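Jistik Boards > House & Yard > Floors, Paint, Walls

Thread: Skim coat or just sand?? textured walls in a 2 bedroom

tanerd
Posted 2018-04-27

Ok so we closed on the house in October and have been staring at these walls ever since. Orange peel texture in both bedrooms and the hall, heavier in the hall, like somebody sprayed it twice. Previous owners painted it semi-gloss. Every lamp you turn on, bumps.

I want it flat. Wife doesn't care. Her dad says leave it alone.

Options as I see them:
– sand it down, repaint
– skim coat the whole thing
– new drywall right over it

Budget is 500 for everything, paint included. Never done mud before except nail holes. How bad is this going to be

mudlark_beril
Don't sand it. Paint clogs the paper in ten seconds and you'll be breathing it for a week. How old is the house? If it's older than the late 70s get the paint and the texture tested before you scrape ANYTHING.

Skim coat. Two coats minimum, three in the hall.

tanerd
House is 1994 so I think ok there? Will ask.

k_saludo
Skim coating is not a beginner job and people need to stop telling beginners it is. I did my dining room, took me five weekends, and at night with the side light on you can still see every pass of the knife. New 1/4 inch board over the top. Done in a weekend.

mudlark_beril
And then what happens at the door trim, the outlets, the baseboard, the window casings? You left all that out. And he still has to mud the seams! So he's learning mud either way.

k_saludo
Seams are not whole walls. Box extenders are cheap. Pull the baseboard, put it back. Trim you live with or you add a strip.

mudlark_beril
"Trim you live with" lol ok

dogukan.c
Both of you relax. Taner, what matters most is the semi-gloss. Mud hates gloss. Wash the walls, scuff with a pole sander (just dull it, you're not flattening anything), prime, THEN mud. Skip the primer and you get blisters in the second coat, I got them everywhere in my stairwell. Had to scrape it back and start over.

Use a bonding primer. I used Danzer, the gray can. Smells awful, sticks to anything.

tanerd
Thanks. Premixed mud or the powder in a bag?

dogukan.c
Premixed. Thin it with a bit of water til it's like pancake batter, maybe thicker. Roll it on with a paint roller, 1/2 inch nap, then pull it smooth with a wide knife. Do a section as wide as your arms reach, no bigger.

umut_e
Setting powder for the first coat, premix for the second. Powder shrinks less. But it goes off fast so mix small. I ruined a bucket and a good paddle by answering the phone.

mudlark_beril
Powder is hell to sand tho. For a first timer I'd stay with premix the whole way, just wait for it to dry all the way between coats. Overnight. A fan helps.

umut_e
Fair.

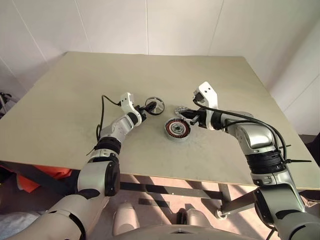
Anyway on knives since nobody asked him yet. What are you using? A 6 inch knife on a whole wall will make you cry. Get a skimming blade, the kind with the long aluminum handle. I have the Pernen in the 2 foot width, flexes nice, rinse it every few pulls. They make a 36 inch too but thats a lot of blade for a bedroom with closets and windows in the way.

k_saludo
There goes a chunk of his 500.

umut_e
Blade was less than the drywall you want him to haul up the stairs

k_saludo
Drywall doesn't need talent.

tanerd
No stairs, it's a ranch. But I have a Civic so full sheets are a problem.

k_saludo
Rent the truck from the store, you'd be back before lunch. I'm just saying. I've done both. One of them I regret and one I dont.

mudlark_beril
Which rooms did you do board in?

k_saludo
Garage.

mudlark_beril
OH COME ON

k_saludo
It's a finished garage

dogukan.c
Ok back to the walls. Order I'd go:

Closet first. Seriously, inside of the closet, practice in there with the door shut. By the third wall you'll have the wrist for it. Then the small bedroom. Hall last, hall is long and has the raking light from the front door and it will show everything.

Tape off the outlets and shut the breaker off, wet mud and a steel knife near a live outlet is dumb. Plastic on the floor, then a drop cloth over the plastic or you'll slip.

tanerd
Closet idea is great, doing that. How much mud am I buying? Small room is 10 x 10, one window.

umut_e
Two boxes to start, you can return the sealed one. Hall will eat more than you think if the texture is heavy like you said. Knock the high spots off first with a scraper held flat, saves you a coat.

mudlark_beril
+1 on knocking down the high spots. Dry scrape, goggles, mask.

And when you're done prime AGAIN before paint. Bare mud drinks paint and you get dull patches. Then flat or matte finish, please, no more semi-gloss. Eggshell if you have kids.

tanerd
One kid, age 4, crayons.

mudlark_beril
Eggshell then. Or a scrubbable matte. Kikstead has one that isn't bad, I wiped spaghetti sauce off it with no mark. Costs more.

k_saludo
Eggshell on a first-time skim coat is going to show every ripple. Flat hides. He can repaint where the kid draws.

mudlark_beril
For once I sort of agree with Kenneth. Flat in the hall, eggshell in the kid's room, furniture hides half of it anyway.

dogukan.c
Check with a flashlight held right against the wall, sideways, after every coat. Pencil circle round the bad spots. Not pen, pen bleeds thru the paint.

tanerd
UPDATE – closet is done, one coat. Looks like cake frosting on the left wall, right wall is not terrible. Primer smells as bad as advertised. Wiped mud out of my ear this morning.

umut_e
Left wall is always the bad one. Second coat fixes most of it, press a little harder and stop going back over it once it starts to drag.

tanerd
Thats exactly what I did, kept going back. Ok. Second coat tomorow after work.

k_saludo
Drywall is still on sale btw

mudlark_beril
Kenneth.

dogukan.c
Post how the second coat goes. And keep the lid on that bucket, wipe the sides down first, dried crumbs fall in and then you're dragging scratches across the whole wall.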